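In Defense of the Chopstick Jar

My old roommate Wai-kit Chiu kept every utensil standing in a tub on the table, and I've come around to his way (it only took me 6 years!). A black spoon is far easier to find out in the open.
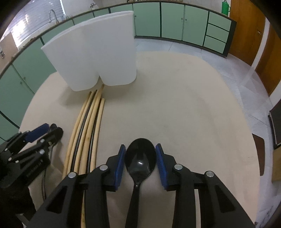

Drawers Are Overrated

I love a green kitchen cabinet as much as anyone in Prultville, but a drawer swallows chopsticks whole. 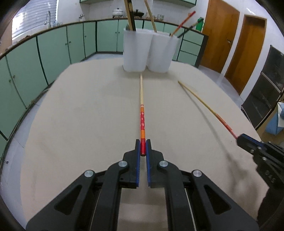 KITCHEN & TABLE

Red ends, pale tips, plain white containers: that's decoration enough for me. 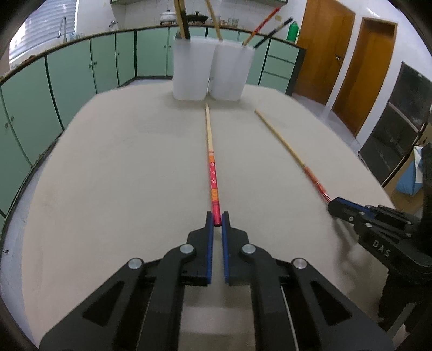
And if the pairs get mixed up, well, dinner tastes the same, and I'd still rather sort them at the table with a cup of tea.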